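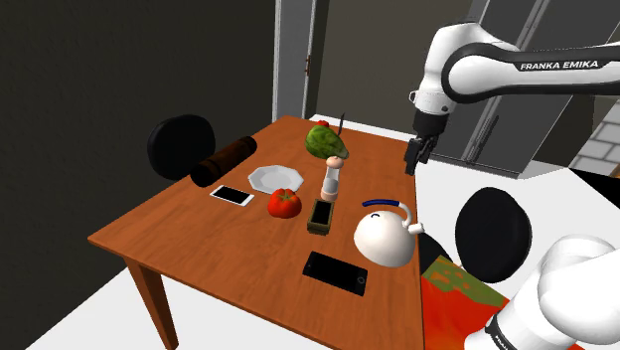
Kitchen items on a wooden table.

Prosser kitchen swap moves to bigger hall, fees stay put

The Prosser kitchen swap is back in October and it's moving. New spot is the Vadholm Road hall, side entrance, doors at 9 a.m. Old room behind the library just got too tight. Last spring 268 households came through, up from 100 the first year, and the line went out past the bike racks by mid morning.

Same rules as before. Bring clean stuff that works, take what you need, no money changes hands. Pots, bakeware, mixing bowls, utensils all fine. No knives over eight inches this time, and no nonstick pans with the coating coming off. Small appliances get plugged in and checked at the door, so bring the cord. Glass jars only with lids.

Drop-off the evening before, 5 to 7. Tables are free for swappers. Crafters who want to sell pay $34 a table, same as last year, and there were still a few left at press time.

Parking is the sore point. The Cudow Street lot is closed for repaving till November so most people will have to use the school lot and walk over. Two loading spaces by the side door, ten minutes max. The Verside bus stops at the corner every half hour, last one back is at 3:40.

Anything left over at closing goes to the Verside food pantry, wich took 392 items in the spring and says it could of used more. Biggest need right now is can openers and sheet pans, also saucepans with lids that actualy fit.

Table sign-up is at the hall office, weekday mornings only. Bring cash or a check, they don't take cards.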